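Chalk paint coming off in strips when I pull painter's tape

Posted in Home Decor and DIY > Furniture Painting
12/24/24

clendgate_mom

I'm painting a secondhand dresser for my craft corner and I'm stuck on the last step. The body is done in two coats of an off-white chalk paint and I wanted a simple stripe across the drawer fronts in a dark green. I taped off the stripe, painted it, and when I pulled the tape it took the off-white with it in long strips. In a few spots it went right down to the old finish, which is a shiny orange varnish.

What I did before painting: wiped it down with dish soap and water, let it dry overnight, filled the old handle holes. I didn't sand because the can said no sanding needed. I didn't prime either. The off-white had dried for a day before I taped. The tape was the regular blue kind, pressed down hard with an old gift card so the green wouldn't bleed. 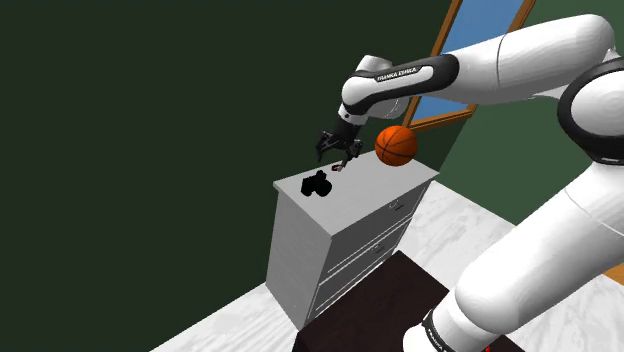

The top and sides look fine so far, but I can lift the paint on one side with a fingernail if I try. I have half a can of the off-white left and most of the green. I would like to save it without stripping the whole thing. Is it enough to patch the bad spots, or do I need to start over? And is there a better tape for this? I have it set up in the spare room and need the room back by March at the latest, so there is time, but I'd like to do it only once more.

4 replies hidden. Showing 2 most helpful and 1 newest.

katona_refinish

Your problem is the varnish. Chalk paint sticks to a lot of things but it does not stick well to a glossy finish, whatever the can says. The tape just found it before you did. If it lifts with a fingernail it will also chip every time a drawer gets bumped, so I would not patch it.

You don't need to strip down to bare wood. Do this:

Scrape off whatever comes up easily with a plastic scraper. Don't fight the parts that hold.

Sand everything with 120 grit until the varnish looks dull all over. You are only taking off the shine. Feather the edges where paint meets varnish or you'll see a ridge later.

Vacuum, then wipe with a damp cloth. Let it dry.

One coat of a bonding primer. Orange varnish often bleeds through pale paint as yellow or pink blotches, so get one that also blocks stains. Let it dry for the full time on the can, and in a cold room give it longer.

Two thin coats of your off-white. Half a can may be enough with primer under it, but I'd check if the store still carries the color before you start.

Then wait before you tape. I leave chalk paint at least 3 days, and a week is better. Dry to the touch and hard enough for tape are different things.

For the stripe, use the delicate surface tape. Press down only the edge that borders the stripe. Brush a thin coat of the off-white along that edge first, let it dry, then put on the green. The off-white seals the gap and the green stays where you want it. Pull the tape while the last green coat is still slightly damp, slowly, folded back on itself and close to the surface.

If you want wax, it goes on at the very end. Tape and paint both hate wax.

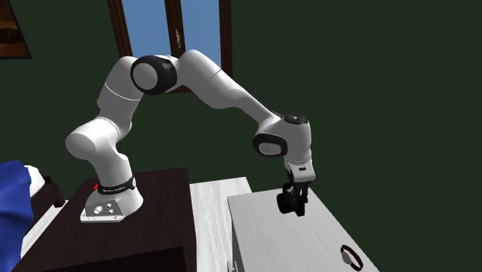
Can I prime over the patches of chalk paint that are still stuck?
If they don't lift with a fingernail or a strip of tape pressed down and pulled off, you can scuff them with the sandpaper and prime right over them. Anything that moves has to come off first.

One more thing on drawers. Take them out and paint the fronts lying flat if you have the space. You get fewer drips along the bottom lip, and you can line up the stripe afterward by sliding them back in and marking the edges lightly in pencil.

zestberg60

I had the same thing on a nightstand and I just did a clear coat over it and it held ok. It's been in the guest room for 28 months. Some chips on the corners, but I don't mind a worn look. If this is only for craft supplies I wouldn't go crazy with it.

Also skip the stripe with tape and use a stencil, or cut the stripe out of contact paper. Less sticky.

clendgate_mom

Thanks to both. I did the tape test on the sides and one of them came up in a sheet, so I'm going with the sanding and the primer. I'll leave the top alone if it passes. The store has the off-white in a small can, so I picked one up. Can the sanding be done with a block or do I need a power sander?

katona_refinish

A block is fine for a dresser. Use a foam one on any rounded edges, since it's easy to go through to the wood there with a power sander. Change the paper when it clogs. With paint and varnish mixed it will clog fast.

Wear a dust mask. If the dresser is old enough that there could be lead in a layer under the varnish, test it before you sand anything.

This thread has been viewed 2598 times.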